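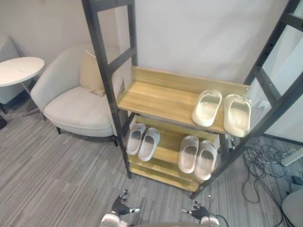 Butano tidy-up package, anyone else on the trial?

fabian_r
Posted Monday, 07:40

Morning all. We've got the two-armed Butano on trial at our place with the household tidying package, the one with the proper fingered hands instead of the pincers. I've got it on shoes at the moment because shoes are what my lot leave everywhere and I thought, well, if it can't do slides it can't do anything!

First impressions are good. Setup took me an evening, and most of that was me reading the leaflet in the wrong order. You show it the rack, you tell it which shelf is for what, and off it goes. My question is about the price. The trial is free but after that it's 63 a month for the tidying package on top of the lease, and I can't decide if I'm being daft even thinking about it. Anyone carried on past the trial?

kettle_and_toast
Posted Monday, 08:15

63 a month to put shoes on a shelf. I've got two children who'll do it for a biscuit.

fabian_r
Posted Monday, 08:22

Can I borrow them?

Widmer_C
Posted Monday, 09:05

We had the Biltivine one before this, same sort of idea but with a two-finger gripper, and it was hopeless with anything chunky. It would pinch the edge of a sandal, lift it a bit and let go. So I'd say the hands are where your money is going, and I think they're worth it. Soft stuff is still a struggle mind you. My canvas pumps come back folded in half.

We kept ours on after the trial. I grumble about the bill every month and I haven't cancelled, so make of that what you will.

ambros_p
Posted Monday, 10:31

Going to disagree with Cyrill a bit. Lovely hands, yes, but the package itself feels half finished to me. There's no way to save a layout and give it a name, so every time I want the summer shoes up top and the boots below I have to go through the shelf set-up all over again. 15 minutes gone. For a paid add-on that's poor. The Khattak people let you save as many as you like and theirs comes in with the lease.

Widmer_C
Posted Monday, 10:48

Fair, but Khattak wanted a deposit that made my eyes water. And you only have to redo the layout if you change it, I've left mine alone since we got it.

fabian_r
Posted Monday, 12:10

Right, been watching it over lunch. I've got cream slides on the top shelf and the greyish pairs underneath, and what I like is how it takes hold. It doesn't go for the sole like I would. It hooks the fingers over the open toe and has it from there.
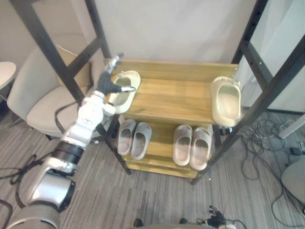
I do wish it would keep the pairs together though. The lower shelf I can't fault, two pairs side by side, toes to the back, just how I'd do it. Up top I like both creams next to each other and at one point there was one at each end. Is there a setting for that? I've been through the menu twice.

And yes Ambros, I've now found out about the layouts. I moved the rack nearer the armchair and had to start again. Grr.

ambros_p
Posted Monday, 12:26

Told you!

Pairing is under Objects, then Groups. It's off by default, no idea why. Turn it on and tell it "sandals", don't bother with "slides", mine didn't know the word.

Alois R
Posted Monday, 13:02

Fabian, what's your rack like? Ours has a lip along the back of the shelf and I've wondered if that helps or gets in the way. My wife is convinced the robot does better on her old flat one from the hall.

fabian_r
Posted Monday, 13:20

Light wood shelves with black metal uprights either side. There's a raised bit at the back of the top shelf and I'd have said it helps, gives the toes something to stop against. I haven't tried a flat one, so your wife may well be right.

kettle_and_toast
Posted Monday, 13:34

Still think you're all mad. What happens when it goes wrong, do you ring someone?

bakos_f
Posted Monday, 14:50

You do, and that's the bit I'd pay for. I had a finger go stiff on mine, rang the Maltance lot who do the servicing round here, and they swapped the hand the same week with no arguing. Compare that with my washing machine, which has been waiting on a part since September.

If I were you, Fabian, I'd ask them to stretch the trial before you sign anything. I asked and they gave me 2 extra weeks. Use them on something harder than slides. Lace-up boots, wellies, anything floppy. If you're still happy then, pay up.

fabian_r
Posted Monday, 15:07

Good shout Ferenc, I'll ring them this afternoon. Wellies it is. Ambros, found Groups, ta, going to give it a go after tea.

ambros_p
Posted Monday, 15:11

Save your settings first. Oh wait, you can't.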